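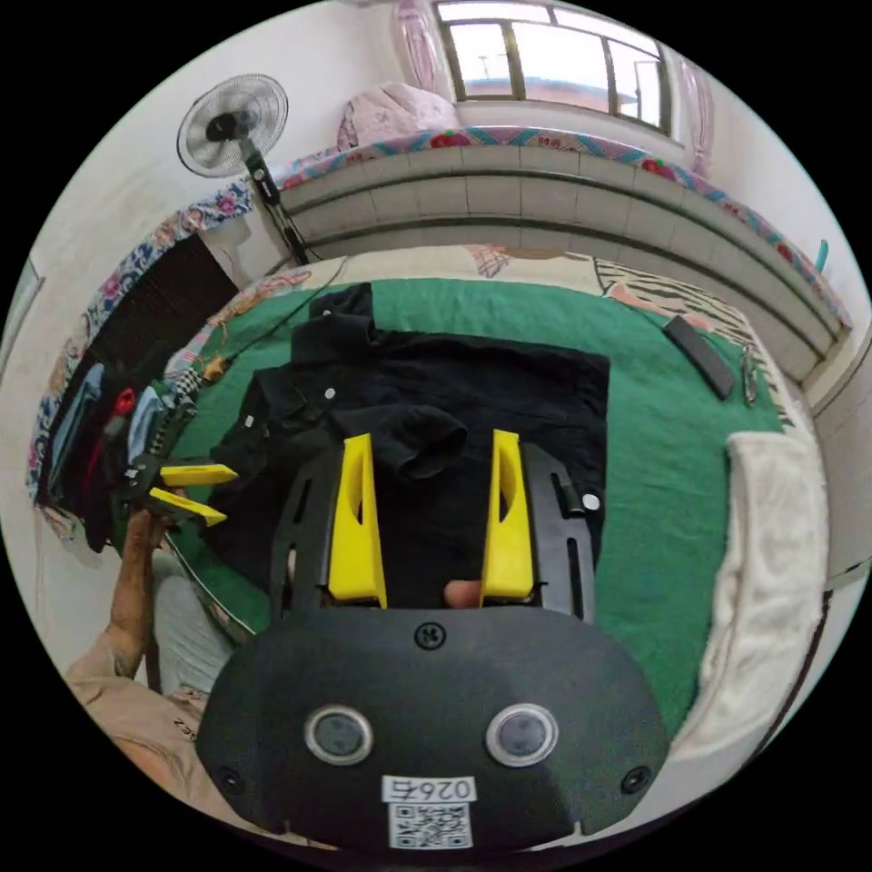

Biltance: chart titles and spoken summaries from business presentations

Version 2, released 12th November

Overview

Biltance is a text dataset for people who study how business presenters talk about numbers. Each record pairs the title of a chart with the sentence the presenter used to sum it up, plus a few labels. It contains 3,000 records drawn from 400 slide decks. The charts themselves are not included, only the text that goes with them.

The decks came from internal training workshops run by Welolow, a presentation training firm. Participants gave written permission for their slide text and transcripts to be released after company names and sales figures had been replaced.

What is in a record

id – a short string, stable between versions
title – the chart title as it appeared on the slide
spoken – the sentence or sentences used to present the chart
chart_type – bar, line, pie, scatter, table or other
title_style – "topic" if the title only names the data, "claim" if it states a finding
audience – managers, clients, staff or mixed
draft – first or final

A typical topic title is "Returns by region, second half". The same presenter's final draft might read "Returns fell everywhere except the north". Both drafts are kept when we have them, and they share the same id stem.

Files

train.csv has 2,000 records. The rest are in dev.csv and test.csv, with 630 of those in test.csv. All drafts from one deck stay in the same file. If you make your own split, please keep to this, or your scores will come out too high.

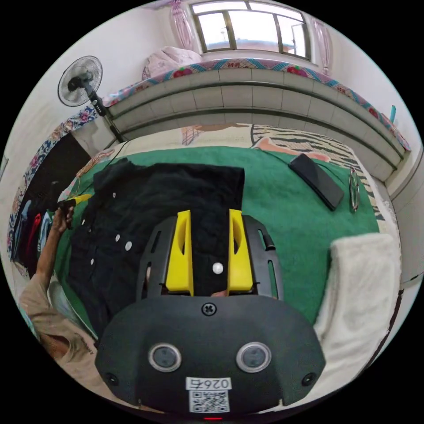
Labeling

Two annotators labeled title_style on their own and then met to settle the differences. Most of the disagreements were over titles written as questions. We decided to count a question as a topic unless the answer is given in the same line. The rule is a bit blunt, and a few records near the end of dev.csv still look odd under it.

chart_type was filled in from the slide files and checked by hand. Combined bar and line charts are marked "other".

Changes since version 1

Version 1 came out in March under the working name Huanca. Some scripts still use that name in their file paths. The audience field is new. Duplicate records from repeated workshops have been removed, and curly quotes are now straight quotes throughout.

Known problems

Transcripts were typed by hand, and pauses and false starts were cleaned up unevenly. Do not use the spoken field to study hesitation.

Replaced figures keep the direction of a change but not its size. A spoken line that says "doubled" may sit next to a title with numbers that do not double.

Nearly all presenters were working in sales or finance. We would not expect a model trained on this set to do well on science talks.

Loading

Files are UTF-8 with a header row. Text fields are quoted. Missing values are empty strings, mostly in audience.

The Bivine reader script in the tools folder loads all three files and joins first and final drafts. 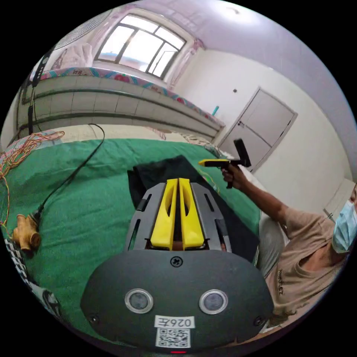 Two yellow gripper fingers, green bedding.

License

Free for research and teaching. For commercial use, write to Welolow first. Corrections are welcome – please send the record id and the field name with each one.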